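Renting a desk month to month in Ratden, deposit and ID?

Posted by gruslow_mum
Looking at a desk in the Ornomer building for my son, he's going self employed. They want 400 deposit plus first month up front and a card with his details on. Is that normal?? Seems a lot for a desk and a chair. Also can you get out early, the agreement says 12 months but the bloke on the phone said monthly. Bit confused tbh
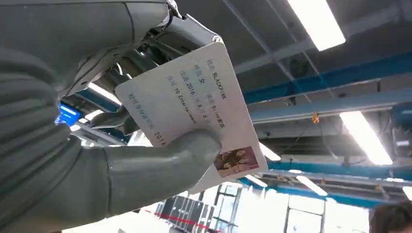 Replies

deskhopper
Deposit is normal, yes. I paid the same at Gruslow and got it back, took ages though. ID also normal, any photo card will do, dont email a copy if you can show it at reception instead.
On the 12 months, go by whats written down. Phone chat counts for nothing if it goes wrong. Ask for the break clause in writing before he pays a penny. Mine was 1 month notice, some are 3.
Check as well: heating after 6pm, parking, post. Post was extra at mine, bit cheeky.
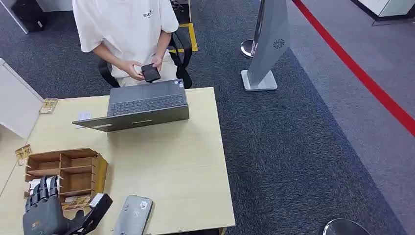

Standing up between calls, shared office

ratden_bookkeeper
Agree with most of that. One thing, if hes self employed the rent goes down as a business cost, so keep every invoice. The deposit doesnt count while hes due it back. People get that wrong all the time and then have to redo there figures.
Would also try haggling. Quiet months they'll drop the deposit, or give you the first fortnight free. Worst they say is no.
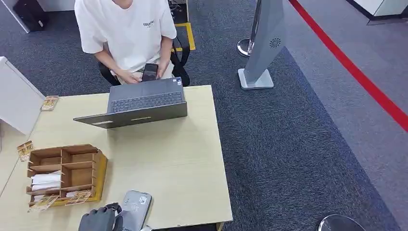
Ratden, April
tallkev
Just work from the library, its free. Wifi is ok upstairs. Shuts early though, and no calls.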